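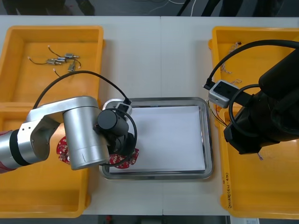
Sorting and Storing Salvaged Small Parts

If you take apart old printers, toys, fans and kitchen gadgets, you end up with a lot of small parts. Most of them are worth keeping only if you can find them again. This page covers how to sort a mixed box, how to label what you keep, and how to decide what goes out.

The method works for one shoebox or for a whole shelf. I used it on a backlog that filled 19 drawers, and it has held up since then with a short session every September.

What you need

A clear table, light in color if you have one
Open bins with a rim, at least four
A tray for parts you can't identify
Small zip bags in two sizes
Paper labels and a fine permanent marker
A multimeter
A notebook or a spreadsheet

Shallow bins are better than deep ones for sorting. You can see the bottom, and you can get a part out without tipping everything else over. Deep boxes are fine for long-term storage once things are bagged.

Step 1. Remove batteries first

Go through the box and take out anything with a battery in it or attached to it. Put tape over the terminals and set these aside for your local battery drop-off. Do not store loose cells with metal parts. If a cell is swollen, stop and put it outdoors in a metal container away from anything that burns, then call your waste service and ask where to bring it.

Step 2. Make a rough sort

Don't try to be exact on the first pass. Use broad groups:

Things that turn (motors, fans, gears)
Circuit boards
Wires and connectors
Hardware (screws, springs, brackets)

Pick up each part once and put it in a bin. If you can't place it in a few seconds, it goes in the tray. The tray gets its own session later. Stopping to look up every odd piece is what makes people give up on this job halfway through the box.

Keep wires attached to motors at this stage. A motor with its original lead and connector is easier to reuse than a bare one, and you can always cut the lead off later.
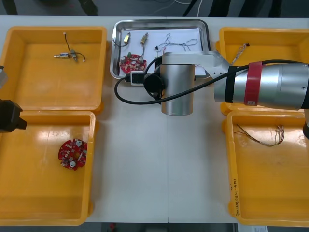

Motor and circuit board in separate bins.

Step 3. Sort each group by size or type

Now take one bin at a time and put the others out of the way.

Motors: sort by body diameter first, then by shaft. If there is a number printed on the can, copy it to the label exactly as it appears, even if a search turns up nothing. Vandana Singhal, who checked an early draft of this page, also writes down which device the motor came out of. I now do the same. "Paper feed, inkjet" tells you more a year later than a part number you can't look up.

Boards: keep a whole board only if you know what it does or if it has parts you would desolder. Large capacitors can hold a charge, so leave boards from power supplies and camera flashes alone unless you know how to discharge them safely. Store boards standing on edge with a sheet of cardboard between them. Stacked flat, they scratch each other.

Wires and connectors: match connectors by the number of pins and the spacing between them. Coil each wire loosely and use a twist tie. Rubber bands dry out and stick to the insulation.

Hardware: sort screws by thread, then by length. Skip the stripped ones.

Step 4. Test before you label

A part that goes into storage untested will be tested later, at the moment you need it. For small DC motors, check for continuity across the two leads, then apply a low voltage for a second or two. Start at 1.5 volts and go up only if you know the rating. Throw out any motor that grinds or gets hot quickly.

Step 5. Bag and label

One type per bag. Write the label before you fill the bag. Mine have four lines:

What it is
Where it came from
Tested or untested
Bin number

I number bags in a single running series and don't reuse numbers. The list is at 771 now, and many of those bags are long gone. The gaps cause no trouble. When I tried reusing numbers I had two entries for the same bag within a month.

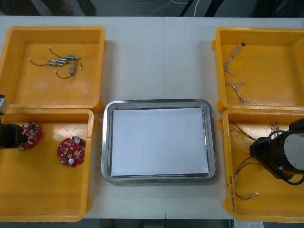

Storage boxes should be the same size wherever possible. Mixed sizes waste shelf space and you can't swap their positions. I use the small Dendine boxes, but any box with a flat lid will stack well enough. Keep them off a concrete floor and away from a water heater or an outside wall. A small packet of silica gel in each box helps in a damp basement.

Step 6. Set a limit

Decide how many of each part you will keep. Ten of one motor is plenty for most people. When the bag is full, the next one goes to someone else or to electronics recycling. Schools and repair groups often accept tested, labeled parts, but ask before you bring anything.

Common problems

The tray keeps filling up. Give every item in it a date to be identified by. After that, recycle it.

Labels fade. Use a marker that says it is permanent on plastic, and put the label inside the bag facing out.

Wires are tangled. Hold the connectors, not the parts, and work the loops open from the middle. Pulling on a motor can break the solder joint at the terminal.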